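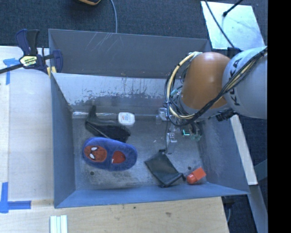 Gray metal bin, used, with mixed small goods on the floor of the bin.

Zelmont sheet-metal bin, large, gray
Item no. 3797
Condition: used, grade B
Seller: Bikmont Storage Equipment

This bin is made for loose goods of different shapes: shoes, slippers, pouches, small bottles. The sides are straight and folded, so the goods stay inside also when the bin is quite full. There are two small round holes in the floor – please put a tray under it if you keep liquids.

Please note the wear before you order. The coating on the inner back wall is worn in the lower part and bare-looking metal shows there. The right side has scuffs, and the floor has smudges and streaks. We do not repaint used bins, but we can give you the name of a painter.

The slipper, the black shoe and the other contents are not included.

Available: 6 pieces
Delivery: 15 working days, on pallet
Lids: not available for this model

For a larger quantity, or if you want to see the bins at our warehouse, please write to Yannick Mallet and mention the item number. Pick-up is possible in the morning only – the gate is closed after lunch.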